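Fri 18 July

**Gutby 11-in-1 precision screwdriver – six months in**

Bought this in January to replace the drawer of odd drivers I've had since college. Short version: good bits, bad lid, I'd buy it again on sale. Long version follows, typed on a lunch break so forgive the spelling.

What you get: one handle, 11 bits, a zip case about as long as a paperback. No extension bar. No magnetizer. The box says "pro grade" on three sides. Make of that what you will.

First the handle. Light, a bit too light. The swivel cap on top spins nicely with one finger, and that matters more than I expected when you're backing out a long case screw. Knurling is fine. After an hour my thumb was sore, but my thumb gets sore from everything now. My sister Valquíria Rocha borrowed it for her sewing machine and returned it saying the cap squeaks. It does squeak. Drop of oil, gone for a week, then back again.

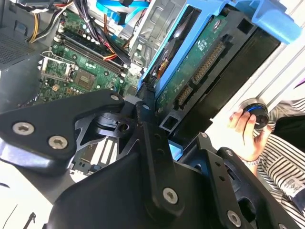 Bits next. The Phillips #0 and #1 are excellent – tight in the screw, no cam-out so far, tips still crisp. The #2 is softer. I rounded mine a little on a door hinge, which is my own fault, it isn't a door hinge tool. Hex bits good. Torx are fine down to T6, then the T5 wobbles in the holder like a loose tooth. I wrote to Gutby about it and got a new T5 in the mail nine days later, no receipt asked for. The new one wobbles as well. Points for effort.

Magnet in the holder: medium. Holds a small screw upside down if you don't sneeze. Will not hold a fat case screw sideways. My old Sánchez driver did that with no trouble, and the Sánchez cost less, but they stopped making it and I left mine on a train.

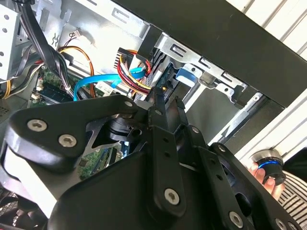
Plerkgate Tool Notes, no. 153

Where was I. The case. The case is the worst part. Zipper caught on day two and has caught every day since. The foam slots are cut to the exact width of the bit, so you need fingernails to get anything out. I ended up widening them with a hobby knife, took ten minutes, should of done it the first night. Also the sizes are printed on the foam and not on the bits. Mix two up and you're squinting at them under a lamp. I put a dot of nail polish on the ones I use most. Red for #1, blue for T6.

Things I've used it on since January:

- glasses, two pairs
- a kitchen scale
- the doorbell
- one very old alarm clock (did not survive)
- laptop hinge, twice
- the battery cover on every toy my nephew owns 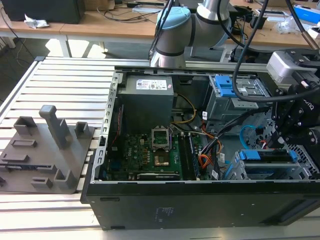 For all of that it was the right size. Anything bigger, get a proper full-length driver. The shaft on this one is short and your knuckles will hit whatever's next to the screw. I tried it on a recessed screw at the back of a bread maker and just could not reach. An extension bar would fix this. Gutby sells one seperately and it costs nearly half what the kit does. No thanks.

Compared with the big Pindasdale set: that one has more bits than I'll ever touch and a steel tray, and it weighs as much as a brick. Nicer holder, much stronger magnet. If you fix things for money, get the Pindasdale. If you fix things on Sunday evenings at the kitchen table, the Gutby is plenty and it fits in a coat pocket.

Small gripes, no order. The cap squeak. The zipper. A smell of rubber out of the box that took a fortnight to go. The flathead bit is too thick for most slots I meet, so I use an old one. 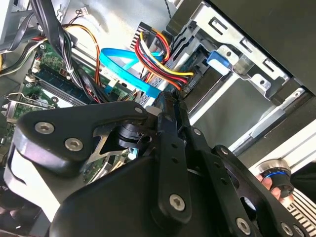

*Open desktop case, drive bay area.*

Scores, because people ask:

Handle 7/10
Bits 8/10 (T5 gets a 3)
Magnet 6/10
Case 2/10
Customer service 9/10

Would I pay full price? Probably not. It goes on sale a lot – wait for that. And oil the cap before you use it, saves you a week of squeaking.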